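Bricks, Bins and Big Promises: a gallery from the Ikthorpe toy sort

I went along to the spring toy sort at Ikthorpe expecting to be talked into something, and I was. The idea is simple enough. Families hand in the plastic toys their children have outgrown, the toys get sorted, and playgroups take away what they want. I had my doubts about the sorting and I still have some of them, but I did come home with a much higher opinion of the chunky toddler brick than I left with.

Most of these notes are about the bricks, as that's what people give. Prams and dolls' houses get handed down to cousins. Bricks end up in a carrier bag in the loft until someone wants the loft.

A word on numbers, because I was given a lot of them. The leaflet said 50 bags had come in by the April cut-off. The handwritten tally by the kettle said 35. When I asked about the gap I was told that a bag could be "a bag or a bag's worth", and I have left it there. Either figure is a great many bricks, and I wouldn't want to carry them up the stairs.

Reinaldo Barros, who drew up the sorting rules, wants everything split by size first and colour second. I argued with him over a cup of tea. A two-year-old doesn't care whether the box is all yellow, and the playgroup at Hamton mixed theirs back together by lunchtime last year. He says colour sorting makes it easier to spot the odd ones out, the bricks from a different maker that look right and won't quite grip. I tried it with a handful and he had a point, although I think you'd find them just as fast by trying to build a wall.

There is also the question of what counts as worn out. The rules allow scuffs, faded colour and felt pen. They don't allow cracks, chewed corners or anything sticky that won't come off at the second wash. I'd be stricter about the chewing and a good deal less strict about the felt pen, which half the children will add back anyway. Barros had the reject pile down to 23 pieces when I last looked, and I picked out two that I would have kept.

I was told more than once that these big bricks "last for ever". I don't believe that of any toy. Ours at home lasted through two children and a dog, and after that the corners were sharp enough to notice in the bath. What I will say is that they hold up better than the thin-walled sort, which split down the side if you stand on them, and you will stand on them.

The Stavow nursery asked for eight boxes and plans to lend them out by the week. I wish them luck getting full boxes back. Their own suggestion is to weigh each box going out and coming in, and I'd like to see the scales that can tell a missing brick from a damp one.

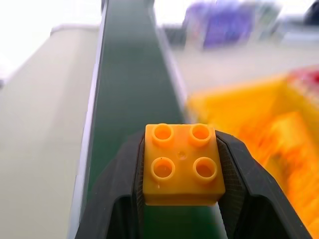 A two-by-two in golden orange, four studs on top, with a few specks and tiny scuffs in the plastic. Well inside the rules, even by my reading of them.

Look between the studs and there's a tiny round mould mark. I'd never noticed one before, and I have picked up a shocking number of these from under the sofa. Barros thinks marks like that could help tell one maker's bricks from another's. I think life is short, but he's welcome to try.

The next sort moves to the Meléndez rooms, where I'm assured there is more shelf space and a better sink. I'll believe the sink when I've washed something in it. If you're bringing bricks, take the jigsaw pieces out of the bag first, please. They belong to a jigsaw somewhere and it's not one of ours.

Recent galleries
Hamton book swap: who gave away all the atlases?
Wooden trains, and whether the track ever fits
The Stavow lending shelf, one winter on
Dressing-up clothes: wash, mend or bin
Ikthorpe jigsaw afternoon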